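Saltport Kitchen News

Purple season, and a plate to put it on

By Shona Innes
September 10, 2025

Print this item | E-mail to a friend

Aubergines again, I'm afraid! I did promise in June that I'd leave them alone until the autumn, and I've very nearly managed it. But the stall at Girndale has had them piled up for weeks and I can't walk past a shiny one without picking it up and giving it a squeeze, so you're getting another page on them whether you like it or not.

A few of you wrote in after the last one to ask how I choose. I go for shine first. A good aubergine should catch the light when you tilt it, and the skin should be tight and smooth all the way down. Then I look at the green cap, which I like nice and bright (brown and papery means it's been hanging about). Size matters less than people think, though I do steer clear of the enormous ones because they can be all seeds and sponge. One of 300 grams is plenty for two if there's rice or bread on the go.

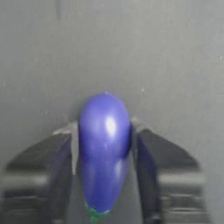

Colour is a funny thing too. I always say purple, my sister says black, and on certain days I'd swear there was blue in there. The long slim kinds are often a brighter sort of violet and the fat ones darker, and then there are the stripy ones, which lose their stripes in the pan and break my heart every time. I've stopped buying those to cook and just look at them in the bowl for a bit.

Now, the old question of salting. My mother salted everything, left it in a colander under a saucer and went off to do the ironing. I did the same for years and then one evening I was in a hurry and left it out, and supper tasted just as it always had. These days I only bother if I'm frying slices, as they do seem to drink a bit less oil. For roasting I cut them in half lengthways, score the flesh in a criss-cross (deep, but stop short of the skin), brush on more oil than feels decent and give them 40 minutes in a hot oven. Leave them 10 minutes on the side before you try to move them or they'll collapse on you.

The other thing I wanted to talk about is what you work on. I grew up with a pale kitchen, pale worktops, pale everything, and every crumb and drip was there for all to see. I've come right round to dark grey. It's kinder to look at first thing in the morning and it makes vegetables look marvellous - tomatoes, peppers, lemons, the lot. It does show up smudges when the light comes in low, mind you, and flour is a nightmare on it. I keep a dry cloth in my apron pocket and go over it last thing at night.
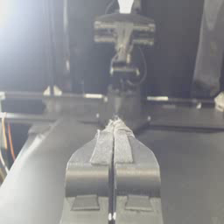 A matt dark grey top, with metal rails running across behind.

Go matt if you can, is my advice. I had a glossy black tray once and spent more time polishing it than carrying anything on it.

And so to plates. Aubergine is a lovely thing raw and, let's be frank, a brown puddle once it's cooked, so it wants a bit of help at the table. I used to put it on a blue dish of my gran's and it vanished completely. Cream is the answer! Not stark white, which makes everything look like hospital food, but a soft yellowy cream, and oval if you've got one, so two long halves can lie side by side with a spoon of yoghurt down the middle. Zurley in Saltport had a shelf of oval ones last time I was in, and Teuber over at Girndale will order them if you ask at the till.
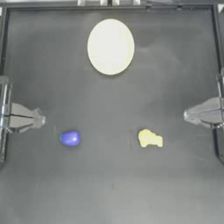
Cream oval plate on a dark surface, with a purple vegetable nearer the front.

Warm the plate first if it'll stand it. Then parsley, lots, chopped roughly, a squeeze of lemon, and a few pomegranate seeds if you're feeling flash (I'm usually not). Leftovers get mashed with garlic and go on toast for my lunch, standing up, straight off the board.

If you've a better way with them, do write in. I've had two people swear by the microwave already and I'm willing to be talked round - but you'll have to send me the timings.

Print this item | E-mail to a friend

Recent items
What to do with a bag of windfalls
Runner beans, strings and all
Three soups for a cold kitchen
Shona's June page: the first aubergines
Getting turmeric out of a wooden spoon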